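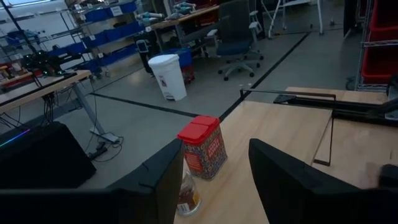

How do you keep ground coffee or spices from going stale in one of those printed tins with a flip lid?

Put the stuff in a sealed bag or a small screw-top jar first and let the tin be the outer box. The hinged plastic lids look great but they leak air.

oonap
Thanks, that was my question and I'm glad somebody answered it! I have a patterned tin (red lid, two flaps) and I'd been pouring cinnamon straight into it. Smelled like cardboard by September.

fredy_salazar
Disagree a bit. I've kept tea in a flap-lid tin for years, no bag, and it's fine. Whole leaf though, not dust. If you go through it fast just pour it in and enjoy your life.

socorroY
Fredy, tea is way more forgiving than ground spice!! I do little clear glass jars with a label down near the bottom so my thumb doesn't cover it when I grab one. Write the date you filled it too. My cumin jar holds 2 months' worth and the big bag stays in the freezer.

obadia_o
Freezer is a mistake for anything you open every day. You take it out, it sweats, you put it back, clumps. Cupboard away from the stove.

socorroY
The BAG is in the freezer, Obadia. I open it when the jar runs out and let it come to room temp before I open it.

obadia_o
ok that's different, carry on

nilton.r
Anybody tried the Rindcombe jars? 300 ml, screw lid with a rubber ring. I'm wondering if they fit inside a square tin or if the shoulders are too wide.

oonap
Mine didn't fit with the lid on, I had to go a size down. Measure the opening with both flaps up, the hinge bar eats into it.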